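Gullton Sloped-Wall Table Bin, Gray

Home > Storage and Sorting > Table Bins

Price: $90
Availability: In stock, ships from Flandwood
Sold as: Single bin, no lid
Returns: 15 days, unused

The Gullton is a wide, open bin for small, mixed items that need to be spread out and picked through on a table. It was first made for toy libraries and play groups, where returned pieces have to be checked before they go back on the shelf. It is also used in classrooms, thrift stores and repair rooms.

The walls slope and the floor is flat. Cups and blocks can lie on their sides, and small parts stay in reach of a person sitting at the table. The bin is open across the top, with no rim bar or handle in the way.

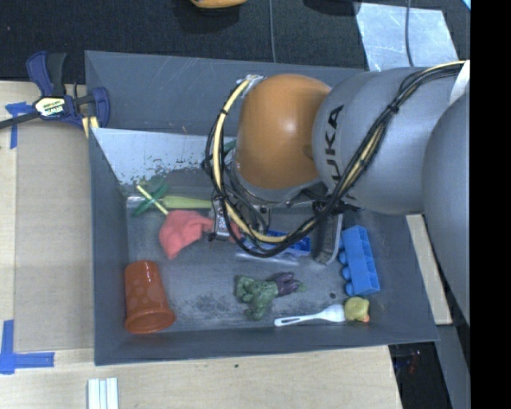
By Kelly Greenwood, Product Pages
Updated September 22, 2021

A mixed load suits this bin well. Toy pieces, a plastic spoon, a cup on its side, a crumpled red cloth and a big blue building brick can all share the floor with space left between them. Bright colors show up against the gray, so a green pinwheel-type toy or a purple toy eggplant is easy to pick out. Dark gray items are harder to see. If you sort a lot of those, put down a white sheet first.

Soft items take up more space than you would think. A cloth dropped in a heap will hide whatever is under it, and we suggest taking cloths out first and folding them next to the bin.

Wear and marks

The floor scuffs. Hard plastic and anything with a corner will leave marks, and dust shows on the gray. The scuffs do not affect use, but they do not come out, and we do not replace bins for surface marks. Buyers who want a bin that keeps looking new should order one of the white bins from the Kiltlow line.

Dust wipes off with a damp cloth. Use dish soap for sticky spots. Do not use scouring powder or steel wool. Let the bin dry before you stack it.

Setting it up

Put the bin on a flat table with the whole base supported. A light wooden top is fine. On a polished surface, lay a mat underneath to stop it from sliding. Do not hang the bin over the table edge, and empty it before you carry it.

For shared use, Mabaso card labels can be clipped to the outside of the wall. They are sold in packs of 300 and are not included.

Questions from buyers

Can two bins be stacked?
Yes, when empty. Do not stack more than 2 on a table.

Is there a lid?
No. Tomomi Mizuno in our parts office has looked at several lids from other makers and none of them fit well enough for us to sell.

Does it work for building bricks only?
It does, for large ones. Small bricks pile up in the corners and are slow to get out. A shallow tray is better for those.

Can I use it for water or sand?
Sand is fine. We do not recommend water.

Buyer comments

"We sort the returns box into it every evening. Play food goes on one side, everything else on the other. The slope makes it easy to sweep the last pieces up by hand." Misaki Onishi

"Good size for two people to work at. Ours was scuffed by August and we had only bought it that spring. Still in daily use." Tatsuya Sakai

Also in this section

Kiltlow White Table Bin
Gullton Shallow Tray
Mabaso Card Labels, pack of 300

For orders of several bins, write to Mitsuko Ueda at the Flandwood sales desk and include your delivery address.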